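Tips for packing a phone you send by mail

Last updated 03/07/2012

I pack small electronics at home almost every week, mostly old phones which I sell or send for repair. In the beginning I lost time with every parcel, and two of them came back to me damaged. Now I have a fixed way of working and I write it down for other people who do the same at the kitchen table.

Clear the table first

Wipe the table and let it dry. Crumbs are the enemy of a phone screen, also very small ones. If your tabletop has a seam across it, as many extending tables have, run a dry brush along it, for the dirt sits there and comes out when you move things.

Remove the SIM card and the memory card before you do anything else. I forgot this in November and had to open a parcel that was already closed with three layers of tape.

Keep the old box

The original box is the best packing you can get. The phone fits in it and does not move. Keep all the inside parts too, the tray and the small cardboard pieces, even if they look like garbage. I store mine flat in a Hinrichs drawer box, the 34 cm one, and write the model on the side with pencil.

If you have no original box, take a small carton and fill the empty space with paper. Shake it near your ear. When you hear something moving, add more paper.

Two zones on the table

Divide the table in your head in two parts. The far part is for closed boxes, tape and scissors. The near part is for the phone and the open box parts, so your hands are always above the thing that can break. I like this order because the scissors never lie beside the screen. Put the scissors always with the handles toward you, and lay the roll of tape flat so that it cannot roll away.

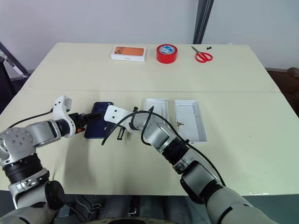
Choose a tape you can see

Clear tape is nice on a gift, but on a parcel I prefer a strong color. With red tape you find the end of the roll faster, and the person who receives the parcel sees at once if somebody opened it. My roll is from Plornau and cost 2 dollars at the hardware store. Fold the last half inch of the tape under itself when you finish, then you do not need to scratch for it next time.

Do not put tape directly on the phone box if you want to sell it later as complete. The paper surface comes off together with the tape. Wrap the box in one sheet of plain paper and tape only the paper.

Protect the camera side

The camera part stands higher than the rest on many phones, and all the weight goes there when the phone lies on its back. A piece of soft cloth or foam under the lower half makes it level. An old Wiritz glasses cloth cut in two pieces is enough for two phones.

Weigh it before you go

A kitchen scale is good enough. My last parcel was 235 grams with everything, and I could choose the cheaper postage. Write the weight on a small note and keep it with the receipt until the parcel has arrived.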